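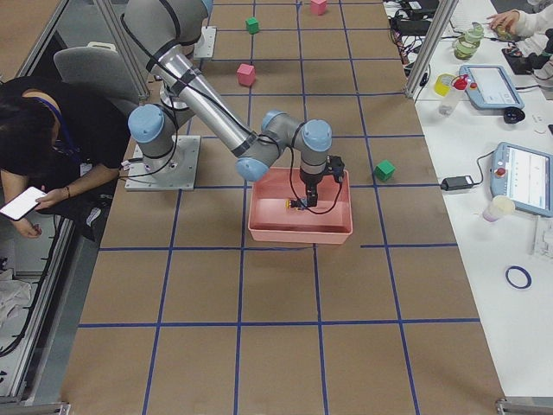
Zwischenbericht zum Beschaffungsvorhaben Stakinon

Seite drucken | Per E-Mail senden
Stand: Juni – Projektleitung Stakinon

1. Stand der Mittelverwendung

Die Grundausstattung des Arbeitsplatzes ist abgenommen und inventarisiert. Beide Roboterarme werden auf einem gemeinsamen Tisch betrieben; für Auflage und Rasterung genügen Packpapier und blaues Klebeband, sodass der hierfür vorgesehene Posten nicht in Anspruch genommen wurde. Für Kleinmaterial wurden bisher 302 Euro verausgabt. Die Ersatzbeschaffung von Greiferfingern bei der Firma Flerner schlägt mit 1.781 Euro zu Buche und liegt damit unter dem bewilligten Ansatz von 1.852 Euro.

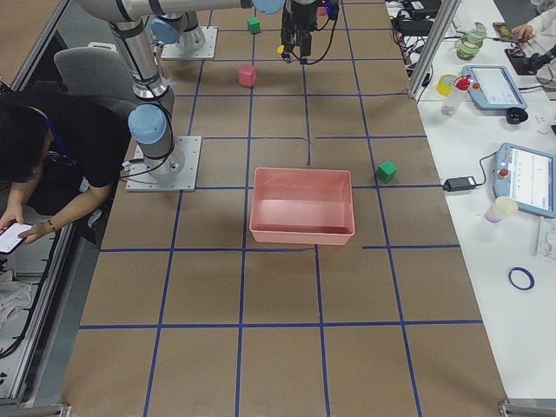 Die Differenz soll mit Zustimmung des Zuwendungsgebers in den Posten Verkabelung übertragen werden. Die Leitungen an den Armen sind Verschleißteile und waren im Finanzierungsplan zu niedrig angesetzt.

2. Weiterer Bedarf

Für die zweite Förderphase ist ein weiterer Arbeitsplatz gleicher Bauart am Standort Tanasarn vorgesehen. Zwei Angebote liegen vor, das dritte wird von der Firma Pavutora erwartet. Bei der Auswahl werden Lieferzeit, Ersatzteilversorgung und Schulungsaufwand gleichrangig bewertet. Die Greifaufgaben mit Würfeln und kleinen Objekten werden unverändert übernommen – geplant sind bis zu 200 Durchläufe je Aufgabe.
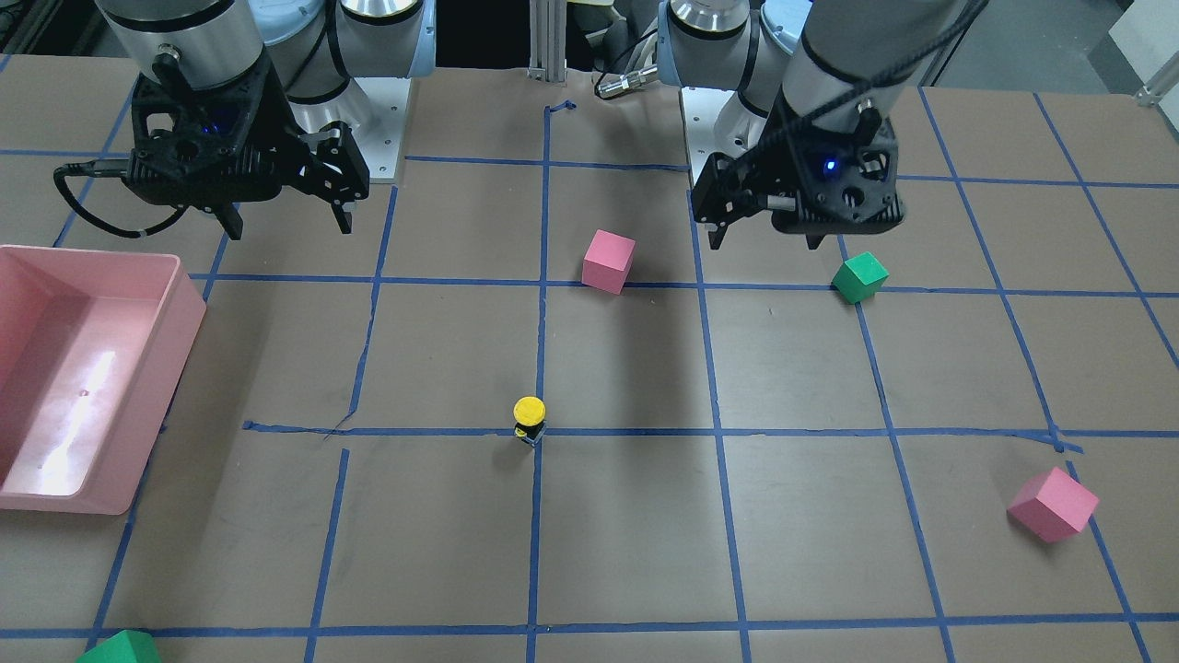 Bericht: Projektleitung Stakinon, Arbeitsbereich Beschaffung

Über die Aufteilung der Wartungskosten zwischen beiden Standorten ist noch zu entscheiden. Die Projektleitung bittet um Freigabe der Umwidmung vor Einholung des letzten Angebots. Der Verwendungsnachweis wird nach Abschluss der Phase gesondert vorgelegt.

Kontakt | © Projekt Stakinon | Nach oben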